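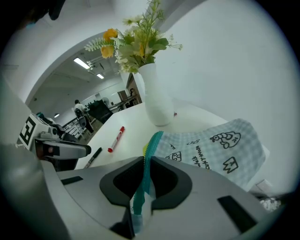

2 min read

Project report: the zipper fault
Maysoun Daher, Dionysis Lambrakis and Estela Maldonado
21 March 2019

Our task was to collect demonstrations of opening and closing a zippered pouch with the hand-held gripper, then train a policy on them. We recorded 1547. The first policy we trained on them closed its fingers beautifully, a short distance away from the zipper, and pulled the air along with great confidence.

We blamed the network, as one does. Dionysis retrained it with 2 different learning rates and got the same miss. Estela then replayed a recorded grasp and found the logged finger opening was wrong: a screw in the left jaw had worked loose, and the jaw sagged a little further every session. The light blue gingham pouch was innocent throughout.

The safety matter came next. While chasing the offset, we turned the force limit up to 100 percent and left it there. On the following run the arm pressed into the table until Maysoun hit the stop. No one was hurt – the fingertip pad was less lucky. Our supervisor, Paraskevi Tsoukalas, asked for a written account, and you are reading it.

The screw now has thread lock, and the force limit needs a second person to change it. Sessions recorded after the jaw began to sag will be redone in April.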